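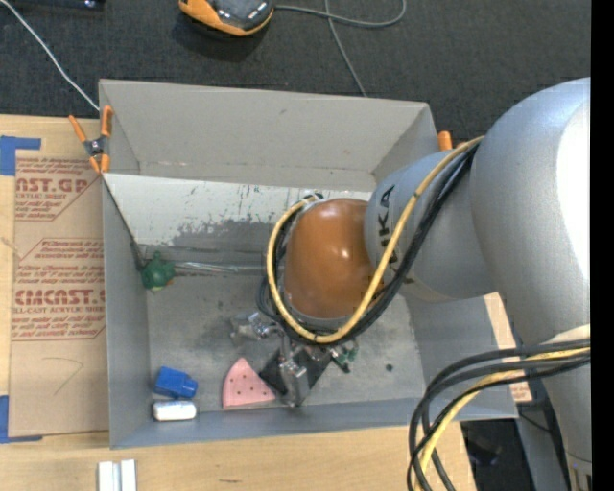
Sorting the odds and ends: are grey open-top bins worth it?

Drerkar
I've been told three times this month that the answer to my bench clutter is open grey bins. Rectangular, no lid, plonk one on the table and chuck everything in. The bloke at the hardware counter swore by them. I'm not convinced. I bought one in October as a trial and what I have now is the same mess with walls around it. Small flat things slide to the bottom, anything dark vanishes against anything else dark, and I end up tipping the lot out on the bench to find one bit.
Has anybody kept one of these in order for more than a month?

Fastport
You bought one bin. There's your problem. One bin is a junk drawer. I run 30 at the shed and each gets one sort of thing. Works fine, has done for years.

Drerkar
30 bins at what they charge is a fair whack of money to find out where my tape measure is. And who's got the wall for it?

Subramaniam_K
I'd go the other way from Fastport. Fewer bins, less in each. If you can't see the floor of the bin you've put too much in. Mine sits on a timber table with a few items in it at a time, whatever the current job needs, and gets emptied when the job's done. The long-term stuff lives in drawers with labels.

Fastport
That's a tray, mate. You've described a tray.

Subramaniam_K
A tray with sides. Things don't roll off onto the carpet. I'll take that.

Briser
Question for the bin people. Do yours mark up? The floor of mine is scuffed to buggery and I've barely had metal in it. The listing said "good for 1,000 loads", whatever a load is. I'd love to know who counted.

Elspeth Geddes
They all scuff, Briser. Grey hides it better than white did, and that's the only reason I buy grey. It makes no difference to how they hold up. The walls go before the floor in my experience, usually a corner that's been dropped.

Briser
So the 1,000 is made up.

Elspeth Geddes
I'd assume so. I've never met a storage box whose label I believed. I had one rated for 500 of something as well and it split the first winter.

Drerkar
Back to the original question. Has anyone tried a liner? I saw a suggestion to put a light-coloured mat in the bottom so black bits show up.

Fastport
Tried it. Mat curls up, small parts go under the mat, now you've got two places to look.

Subramaniam_K
Cut it to size and it doesn't curl. Felt from the craft shop, 3 dollars. Black things show up on it straight away. Bright stuff you'd find anyway – the dark flat pieces are the ones that go missing.

Fastport
Give it a summer in a tin shed.

Drerkar
I'll give the felt a go, seeing it's 3 dollars and not 30 bins. Not expecting much. If it curls I'm blaming Subramaniam.

Elspeth Geddes
Wash the bin out before you put it in. Grit under felt is miserable to get out.

Briser
Still waiting for someone to tell me what a load is.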